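What an open day should tell you

Baltasar Cabello

Feb 27, 2022

Most robotics open days are organised backwards. The visitor gets a finished behaviour, a slide with one large number on it, and a sandwich. I spent an afternoon at the Closau site in November, where the Fakora group was showing its kitchen manipulation work, and I came away thinking they had most of it right and one thing badly wrong.

The programme was simple. Fakora trains its control policies in simulated kitchens and reports results there before any hardware is involved. The policy on show was called Obi. The simulator is Noton, which the group wrote itself and has kept deliberately plain: rigid bodies, hinged doors, sliding drawers, a modest set of household objects, and a randomiser that changes the finishes and the layout between runs. Visitors sat in front of a wall display and watched runs start, succeed or fail, and reset.

I have heard colleagues call this a poor sort of demonstration. You travel all that way, they say, and look at a screen. I disagree. A physical demo is one kitchen, one arm and one rehearsed task, with an engineer standing near the stop button. It tells you that the task can be done at least once. A simulated demo run in public, with the seed drawn in front of the audience, tells you something about how often. The organisers let a visitor pick the seeds, and 100 runs went up in sequence with nothing skipped. Obi completed 49 of them. No one at the front of the room apologised for that figure, and I thought better of them for it.

The failures were also worth the trip. Door handles were the main trouble. When a handle was long and curved, the gripper tended to arrive at a sound position with the wrist rotated too far, and the policy then spent its remaining time making small corrections that changed nothing.
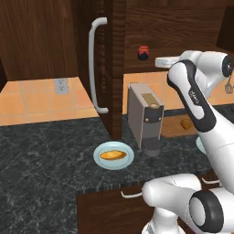
A benchmark table would record that as a zero and move on. Seeing it happen several times over, in kitchens with different tiles and different cabinets, I began to suspect the training distribution and not the controller. One of the engineers agreed that the early sets were light on curved handles.

Now the complaint. The handout gave 2,020 training scenes and 1,702 evaluation scenes, and did not say how the two were separated. If the split is by layout, the result means one thing. If it is by surface finish, with layouts shared across both sets, it means a good deal less. I asked twice and received two different answers, both offered in good faith. A group that will let a stranger choose the seeds should be able to print its split on the back of the page.

Contact was the other gap. Noton's friction values are fixed for each object class, and the handout did not list them. Grasping results are sensitive to friction – more so than to lighting or texture, in my experience – and a reader cannot judge a success rate without knowing what the fingers were assumed to be touching.

I would like other labs to copy the format all the same. Run the trials live, let the audience choose the seeds, and leave the failures on the screen long enough to be argued over. Then publish the split and the contact parameters. Closau plans to hold the day again, and I have already sent in my questions in writing.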